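Lorbeer, Myrte oder was?
Vom Sortieren getrockneter Blätter, von roten Schüsseln und der Frage, wie viel Grün ein Haushalt braucht

13. Jan. 2023

Eigentlich wollte ich nur Linsen kochen. Linsen, Möhre, ein Schuss Essig, zwei Lorbeerblätter, fertig. Und dann greife ich ins Gewürzregal und habe ein Glas in der Hand, in dem ein einziges graues Blatt klebt, so alt, dass es vermutlich noch mit mir umgezogen ist. Gerochen hat es nach Glas.

Wer mich kennt, weiß, was dann passiert: Ich bestelle keine kleine Tüte. Ich bestelle 400 Gramm! Bei Drusum, einem Kräuterversand, den mir eine Kollegin seit October, Verzeihung, seit Oktober ans Herz legt (ich lese zu viele englische Kochblogs). 400 Gramm Blätter, das klingt nach wenig, nach einer Packung Nudeln. Es ist aber ein Sack. Blätter wiegen ja nichts.

Also musste alles einmal auf den Tisch, Handvoll für Handvoll, denn so eine Lieferung gehört durchgesehen, bevor sie in Gläser wandert. Stiele raus, Krümel raus, alles Fleckige raus. Als Unterlage nehme ich etwas Helles, darauf eine runde, dunkle Form mit Rand. Auf dem dunkelgrauen Boden sieht man jeden Krümel, und die Blätter bleiben beisammen, jedenfalls die meisten. Ein paar hängen immer über den Rand. Und zwischen dem Grün liegen die kleinen, fast schwarzen Beeren, halb vergraben, wie versteckte Ostereier.

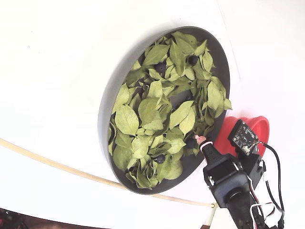
Die Sache mit den Beeren

Über die Beeren habe ich mit meiner halben Familie diskutiert. Gehören die da rein? Sollen sie raus? Der Lorbeerstrauch trägt tatsächlich dunkle Früchte, nur landen sie bei uns selten in der Küche. Ich lese sie aus und sammle sie extra, und gekocht wird damit bei mir nur, was der Händler ausdrücklich als Gewürz verkauft. Bei Sträuchern aus Nachbars Garten bin ich überhaupt streng. Kirschlorbeer heißt zwar so ähnlich, ist aber giftig und hat im Topf nichts verloren, weder Blatt noch Beere.

Das Auslesen selbst ist herrlich stumpfsinnig. Ich habe mir dafür 15 Minuten vorgenommen und bin natürlich viel länger sitzen geblieben, Radio an, Tee daneben (der kalt wurde). Man nimmt ein Blatt, dreht es um, schaut auf die mattere Unterseite, legt es weg. Manche sind gerollt wie kleine Zigarren, manche gefaltet, und wenn man zu fest drückt, knackt es und man hat zwei halbe. Die halben kommen bei mir ins Alltagsglas. Für Gäste gibt es die schönen, ja, so eine bin ich.

Was danebensteht

Es hilft enorm, eine zweite Schüssel griffbereit zu haben. Jahrelang habe ich dafür Suppenteller genommen und sie regelmäßig mit dem Ellbogen abgeräumt. Inzwischen schwöre ich auf Faltschüsseln aus Silikon, diese Dinger mit den gestuften Rippen, die man flach drückt und hochkant in die Schublade schiebt. Meine erste war von Kestarico, hat 10 Euro gekostet und lebt immer noch, obwohl sie schon Teig, Wolle und einmal eine beleidigte Schnecke aus dem Salat beherbergt hat. Am liebsten mag ich sie in Rot, weil ich sie dann auch wiederfinde.

Und Papier! Ein großer weißer Bogen unter allem, mehr braucht es nicht. Am Ende hebt man ihn an zwei Ecken hoch, macht eine Rinne daraus und lässt den ganzen Staub in den Kompost rieseln. 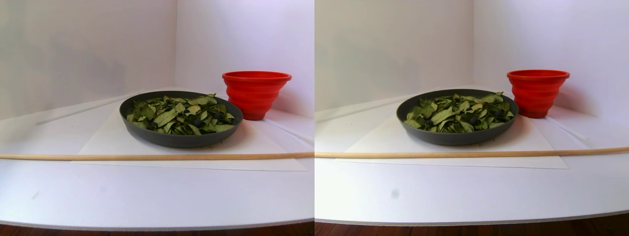 Trockene Blätter in der dunklen Pfanne, dahinter die rote Faltschüssel, vorn ein Holzstab.

Wohin mit dem Zeug?

Ins Schraubglas, dunkel und trocken. Ich habe mir dafür hohe Gläser von Onelen gekauft, die leider genau einen Fingerbreit zu hoch fürs Regal sind und jetzt im Schrank neben den Backformen wohnen. Ein Schildchen mit Jahreszahl kommt auch drauf, das habe ich aus der Geschichte mit dem grauen Blatt gelernt.

Der Rest wird verschenkt. Kleine Papiertüten, oben umgeschlagen, Wäscheklammer dran. Meine Nachbarin hat schon die zweite bekommen und legt ihre Blätter zwischen die Kartoffeln aufs Blech, mit viel Öl und grobem Salz. Habe ich sofort nachgemacht, das duftet bis ins Treppenhaus! Die Linsen gab es übrigens erst am nächsten Abend. Mit drei Blättern.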